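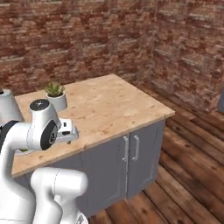
Zurkimska project: progress report to the Serrano fund, work package 2 (simulation)

Reporting period: to the end of October

1. Work done

The kitchen island environment is complete and in use at both sites. The simulated arm operates over a fixed butcher-block counter holding a potted plant and other small items. Textures on walls, floor and counter are drawn again for each run; object positions are drawn every second run.

The Bostden group generated 3229 simulated episodes with the revised planner. Episodes in which the arm touched an object other than the target were kept and labeled as failures – the earlier practice of deleting them had biased the training set.

2. Results

The policy was tested on 36 object layouts absent from training. It reached a valid pre-grasp pose in 20 of them. The baseline policy has not yet been run on the same layouts, so no comparison is claimed.

Most failures involved targets near the rear edge of the counter, where the wrist approaches its joint limit. A smaller group came from low objects hidden behind the forearm in the fixed camera view.

3. Deviations from plan

Transfer to the physical arm at Zelano was due in this period and has moved to the next. The delay is due to a mismatch in joint damping values between the simulator and the controller. The budget is unaffected.

4. Next period

– Run the baseline on all test layouts
– Add a second camera view to the observation space
– Correct the damping values and repeat calibration
– Begin transfer tests with the 41 motions agreed in the work plan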